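Search this site
Enter keywords
Go

Cleaning Out a Desktop PC
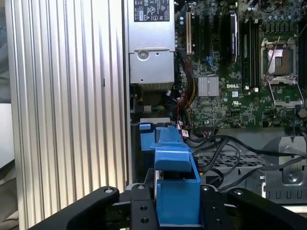

Page last changed: March, by Agata Costa

Shut the computer down, switch off the power supply and pull the cord. Press the power button once to drain what is left. Move the tower to a garage bench or a table by an open door.

Lay it on its side and take off the panel. Keep the screws in a jar lid. Touch bare metal on the case before you reach in.

Hold each fan still with a finger and blow it out with short bursts of canned air. Keep the can upright. If you tip it, it spits cold liquid. A soft paintbrush, 2 inches wide, gets the dust off the grilles. Do not use a household vacuum inside the case.

Plastic drive brackets and loose covers can be wiped with a barely damp cloth. Let them dry overnight before they go back.

Wash foam filters in dish soap and squeeze them in a towel. Mine go on the rack Sunday night and back in the next morning.

Check that no cable touches a fan blade, then close up. With pets in the house, do it again in three months.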